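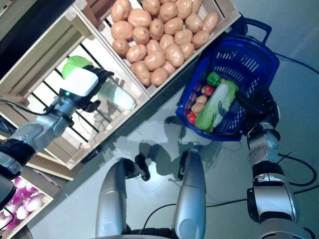

Slatted crates and a blue basket in the produce section at Pusura.

The store manager at Pusura keeps potatoes and greens in open wooden crates, and she chose them for airflow. "A solid bin holds moisture at the bottom," she said. "With slats, I can check the lower layer without emptying it."

The shop changed over in September. Potatoes are turned every two days, and a crate is pulled for cleaning after 12 days on the shelf.

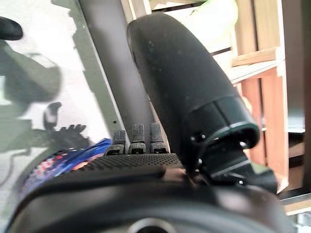

She sets the shelf height by reach. "If a customer has to lean, the cabbage gets dropped," she said. "Dropped cabbage bruises at the stalk – you see it the next morning."
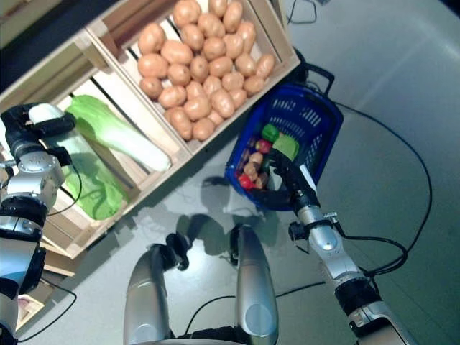

STORAGE AND RETURNS

Produce left in baskets goes back to its own crate at closing. Napa cabbage is laid flat, and any head with a soft base is set aside. The manager allows 20 minutes for the job. "It usually takes less," she said. "Peppers are quick. Potatoes need looking at."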